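On Friday, Britta Janssen wrote:

> Is anyone else still on for the girls' supper in Holtuvville? We had 16 last January and I can't fit that many at my table again. Also, do we dress up or not?

I'm on, and I can bring two folding tables. My vote is to dress up a little – we've all been in the same sweaters for three months. I'll make the bean soup and leave the drinks to someone else this year. The road past Zevholm was clear this morning, so I don't see a reason to move the date. 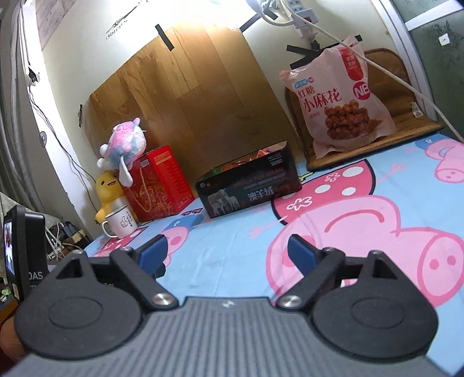
For the tables, I'd like plain cloths and one strong color for the napkins. Last year's pink washed out in the candlelight. My pick is a blue like the two rubber fingertips in the photo, and I can sew them if someone picks up the cotton. Britta, do you still have the long candles, or should I buy more?

Mrs. Heitmann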